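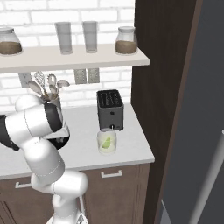 Figure 7. Kitchen countertop with utensil crock

4. Setting up the timing gates on a straight track

This section explains how to position, align and test the Diltero sprint timing gates before a training session or club race. It applies to grass, cinder and synthetic surfaces. For wet or ploughed ground, including traditional race courses run through standing water, read Section 6 as well.

The work should be carried out by two people. One person places the gates while the other operates the hand unit at the finish.

4.1 Before you begin

Check that the following items are in the carrying case:

- start gate pair (grey feet)
- finish gate pair (blue feet)
- intermediate gate pair, if supplied
- hand unit and neck strap
- measuring tape
- ground pegs and peg key

Charge the hand unit fully the evening before use. The gates take replaceable batteries, which must all be changed together. Do not mix old and new batteries in the same gate.

CAUTION: Keep runners off the lane until the steps in 4.2 and 4.3 have been completed. The gate posts are light and will tip over if struck, and the ground pegs are a trip hazard until they have been pushed fully home.

4.2 Placing the gates

1. Mark the start line and the finish line. Measure along the centre of the lane with the tape held flat to the ground. On a curved lane, follow the procedure in Section 5 instead.

2. Stand one start gate on each side of the lane, with the lens windows facing each other. The marked edge of each foot must touch the start line.

3. Repeat for the finish gates. If an intermediate pair is to be used, place it 20 metres from the start line.

4. Set all posts to the same height. For adult runners the beam should cross at chest level. For junior runners, lower every post by one notch. A beam set at hip level may be broken by a swinging hand, and the recorded time will then be early.

5. Push the ground pegs through the holes in each foot. On synthetic track, use the weighted bags and leave the pegs in the case.

NOTE: Where two lanes are to be timed side by side, each lane needs its own complete set of gates. A single set placed across two lanes records only the first runner to reach the beam.

4.3 Aligning the beams

1. Switch on the start gates. The lamp on each post shows amber while the gate is searching and green when the beam is steady.

2. Turn the post gently by hand until the lamp shows green. Tighten the collar.

3. Switch on the remaining gates and repeat.

4. On the hand unit, select Gates, then Check. Each pair should be listed as Ready. If code 803 is displayed, one gate of a pair cannot be found. Switch both gates of that pair off, wait for the lamps to go out, and switch them on again, starting with the one nearest the hand unit.

5. Walk through each pair in turn. The hand unit sounds once for every beam broken. Two sounds from a single pass mean that the delay setting is too short; see 4.5.

Low sun shining directly into a lens window can prevent a steady beam. In that case, exchange the two posts of the pair or fit the hoods supplied. 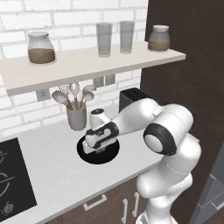
4.4 Recording a run

1. Select New run and enter the runner's number or name.

2. Choose the start type. Standing start begins timing when the first beam is broken. Gun start begins timing from the sound sensor, which must be clipped to the starter's sleeve.

3. Wait for the word Set to appear, then signal to the starter.

4. When the runner has passed the finish gates, check the result on the display and press Save. Results that have not been saved are lost when the next run is opened.

The hand unit stores up to 296 runs. Transfer the results to a computer before the store is full, as the oldest runs are overwritten first.

NOTE: Times recorded with a standing start must not be compared with times from a gun start. The standing start leaves out the runner's reaction to the signal. Clubs publishing results should state which start type was used, together with the surface and the measured distance.

4.5 Changing the delay setting

1. Select Gates, then Delay.

2. Choose Short, Medium or Long. Medium is suitable for most running events. Use Long where a runner is accompanied by an animal or is pulling a sledge.

3. Press Save and repeat the walk-through in 4.3, step 5.

If double sounds continue after three attempts on the Long setting, stop using the affected pair and contact the Skondari service desk, quoting the serial number printed under the foot of each gate.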